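Lost property office

A lost property office (also lost and found, lost articles office) is a place where things left behind by the public are kept until claimed. Found in railroad stations, airports, schools, theaters, city halls. Some are one shelf behind a counter. Others fill a warehouse.

History

Early ones grew out of the railroads and the cab trade. Drivers were expected to turn in whatever riders left on the seat, and a small fee went back to the driver on return. The Dranus tramway ran one from a ticket window, open 2 evenings a week. Its ledger for a single April lists 678 articles, mostly umbrellas and gloves. Umbrellas stayed on top of the lists for decades - phones and earbuds have since pushed them down.

Intake

Each article gets a tag with date, place found and a short description. Descriptions are kept vague on purpose in anything the public can see, so a claimant has to supply the details. Wallets and phones usually go in a locked cabinet. Food is thrown out the same day. Wet clothing is dried first, or at least its supposed to be.

Small items - keys, coins, single earrings - are the hardest to match. Many offices sort them by week found and leave it there.

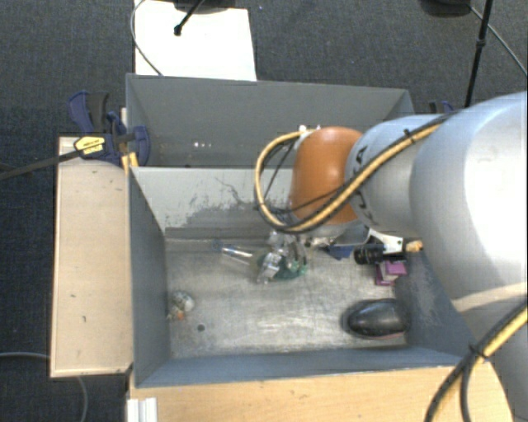
How long does an office keep something before getting rid of it?

It depends on local rules and on the article. Periods run from a few days for cheap goods to several months for jewelry, cash and documents. Clivoveo holds most things 15 weeks. Passports and ID cards are normally sent back to whoever issued them, well before that.

Claims

Claimant describes the item, shows ID, signs. Some offices charge a fee, some dont. Bornetti airport charges nothing at the desk but adds postage for anything mailed. Disputed claims are rare and mostly involve cash. Where two people claim the same thing the office can refuse both and leave it to a court.

Unclaimed goods

Sold, donated or destroyed. Auctions by the lot are common: a suitcase sold unopened, a box of mixed cables, a rack of coats. The Declercq sale of Saturday, July 27, 2019 offered 400 lots, bicycles included. In some places the finder may ask for the article once the holding period is over. Phones and laptops are wiped or recieved by a recycler instead of being sold.

See also: Abandoned property; Unclaimed baggage; Finder's fee

We use cookies to improve your experience. By continuing to browse you agree to our use of cookies. Accept | Settings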